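Sleeping pads, and the one I ended up keeping

2019-11-04

I have owned four sleeping pads in the last six years and I only like one of them. A couple of people asked about pads after my post on the Hulcombe loop, so I am writing down what I know. It isn't much of a buying guide. I paid for all of these myself and I have not tried the newest ones.

The first was a closed-cell foam pad, the kind that folds up like an accordion. I bought it before my first overnight trip and strapped it to the outside of my pack, where it caught on every branch between the trailhead and camp. It can't be punctured and it costs very little. I am a side sleeper, though, and by two in the morning my hip was on the ground for all practical purposes. I still carry it as a sit pad and I put it under the other one in cold weather.

Next came a self-inflating pad from Jevix. It was comfortable and it was heavy. I took it up to Trullham in May, when there was still snow in the shade, and I slept fine. The trouble was the walk in. I had 45 pounds on my back that weekend, far too much, and the pad was one of the first things I looked at when I got home and put everything on the kitchen scale.
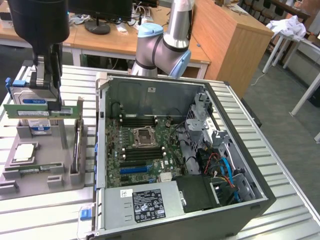
After that I went too far the other way and bought the lightest air pad I could find. I won't name it, since the company no longer makes it. It crinkled every time I moved. Ingeborg Brandes, who I share a tent with on most of these trips, asked me on the second morning whether I had been eating chips all night. It also had a slow leak at the valve that I never managed to fix. I tried the bathtub method, I tried dish soap in a spray bottle, and I sent it back once. The replacement leaked too.

The one I kept is the Ntuli long. It is three inches thick, it has outer tubes that are a little bigger than the middle ones so I don't roll off, and it takes me two and a half minutes to fill with the pump sack. I have used it for three seasons. It has one patch, from a thorn, and the patch has held.

If you are looking at pads for the first time, the number to look at is the R-value. It tells you how well the pad slows down the heat going from your body into the ground. Summer trips at low elevation are fine with a two. I would want at least four for anything near freezing, and more if you sleep cold, as I do. R-values add up when you stack pads, so a foam pad with a two under an air pad with a three gives you five. That is a cheap way to get into the shoulder seasons if you already own one of each.

People spend a lot on a warm bag and then wonder why they are cold. The down under you is squashed flat and does very little. I did this for an entire fall before someone at a shelter set me straight.
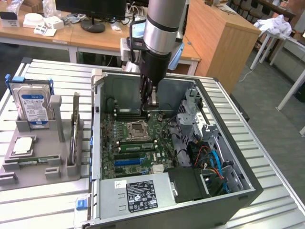 Width matters more than length for me. I am five foot nine and could get by on a regular, but my elbows fall off a 20-inch pad and that wakes me up. The long was the only size of the Ntuli that came in 25 inches, so I carry a few extra inches at the foot end that I don't need. My socks and headlamp go there. Check that two wide pads will fit side by side in your tent before you order. Ours do, just, with the edges pushed up against the walls.

Some notes on keeping an air pad alive. I pick up twigs and pine cones before the tent goes down, every time, even when it is raining. I don't blow it up by mouth, because moisture gets inside. At home it stays unrolled behind the bedroom door with the valve open. The patch kit goes in the same bag as the pad, with two alcohol wipes, and I practiced once in the living room on the old leaky one so I would know how long the glue takes.

The highest I have slept on it was a little ridge camp at 2698 meters, on a slope. I slid toward the door all night. A few dots of seam sealer on the underside have mostly cured that, though they pick up dirt and I will have to redo them in the spring.

I sold the Jevix to a friend who does car camping and he is very happy with it. I'd probably still own it if I did more of that myself.

Next trip is back to Hulcombe if the road stays open. I want to try the north side this time, and I need new stakes before then.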